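Lettings progress report – Testgate portfolio
To: Elvira Cabrera, Sotelo Property
From: Marisol Mamani, Brudon Lettings
28/06/2022 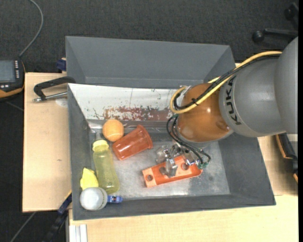 Elvira – quick one before the owners' call. Numbers first, then problems, then what I need from you.

OCCUPANCY

12 units still open across the whole Testgate portfolio. Better than where we stood at the last report but not where I said we'd be, I know. Most are two-beds on the upper floors at Genotance Court. One-beds are gone. Studios gone, with a waiting list. The big shared houses on the east side are all signed for the new school year, every room, deposits in.

What's slow: anything unfurnished. People come, they like it, they ask if the couch stays, we say no, they go quiet. I have asked before about furnishing packs and I'm asking again, see below.

Renewals are good. Most tenants who came up for renewal stayed. The ones who left were mainly job moves, one couple bought a place, one we were not sorry to see go (second floor, drums).

RENTS

Held as agreed on all renewals. New lets went out at the higher rate and we got it on nearly everything. Dropped the asking price on the two ground floor units by the bin store, agreed with you by phone, both let within the week after. Would rather have fixed the smell but there we are.

Parking spaces at Genotance Court are let separately now. Going okay. Some grumbling from people who thought a space came with the apartment – it never did, it's in the lease, but the old listing said "parking available" and they read that how they wanted to. New wording is up: "secure underground parking, by separate agreement." No complaints since.

LISTINGS

All listings rewritten. The all-caps ones are finally gone from the site. Floor plans added for every two-bed. Still missing for the three-beds in the corner block, the surveyor measured one of them and then went on vacation. Back next week he says.

Inquiries since the rewrite: 692. A lot of that is people asking about studios we don't have, so don't get too excited. I've put a line at the top of the page saying studios are full and it has helped a bit. Viewings are up too, and no-shows down now that we text the evening before.

Weekend viewings worked. Want to keep them through August at least. It means overtime for two of my people, already in the budget I sent you, second tab.

MAINTENANCE

Elevator at Genotance Court. Out again for part of the month. The part came, it was the wrong part, the right one came later. Running now. I would like a different contractor when the contract ends and will send three quotes. Fifth floor tenants have been very patient but I had to give a small rent credit to the two households with strollers. Hope that's fine, it was cheaper than losing them.

Boilers – annual checks done at all the houses, certificates filed. One failed and was replaced same week. Receipt attached with the others.

Garden fences at the semis: done. Two gates still stick. Handyman going back.

Water stain in the stairwell, north side. Not a leak from the roof as we feared, it's the overflow from the top floor bathroom. Fixed. Needs painting, will do it along with the hallway so we only pay for one visit.

Carpets in the shared houses are tired. They'll do one more year, I think. Not two.

ARREARS

Three households behind. One is on a payment plan and sticking to it. One paid half yesterday and promised the rest. The third is not answering and I've sent the formal letter, copy is in the folder. I'd rather not go further until we've spoken, the tenant has been there for years and was never late before this spring.

Late fee stays at what's in the lease. We had someone ask if it was 200 a month, no idea where that came from, possibly a neighbor. Told her in writing that it isn't.

STAFF

New viewing agent started, is good, knows the bus routes which turns out to matter more than I expected with the student lets. Front desk is covered. I'm out for a few days in August, dates to follow, cover is arranged.

WHAT DIDN'T GET DONE

Inventory photos for the corner block. Not started.
Key log. Half done – keys are all tagged but the list is still partly on paper.
Tenant survey. Written, not sent. Wanted you to see the questions first, they're in the folder.
The sign. Still says the old phone number. Sign company has been chased, will chase agian.

NEXT PERIOD

Get the open two-beds down. Try a furnished show apartment on the fifth floor and see if it moves the rest. Finish the key log. Inventory photos before the September move-ins, there's no choice on that one. Hallway paint.

Also want to go through the lease template with your lawyer, the pet clause contradicts itself. Page 4 says no pets, page 9 says ask first. Tenants have noticed.

NEED FROM YOU

Yes or no on the furnishing packs. Even just two units to start.
Sign-off on the weekend overtime.
A decision on the arrears case.
Someone's name at the insurer for the stairwell claim, I keep getting the general line.

Budget sheet is the same as last time with the elevator credit added in red. If the totals look off it's becuase the boiler went in under repairs and should maybe be capital, your accountant can say which.

I'm at the Testgate office all afternoon, call the desk line, cell signal is terrible down there.

Marisol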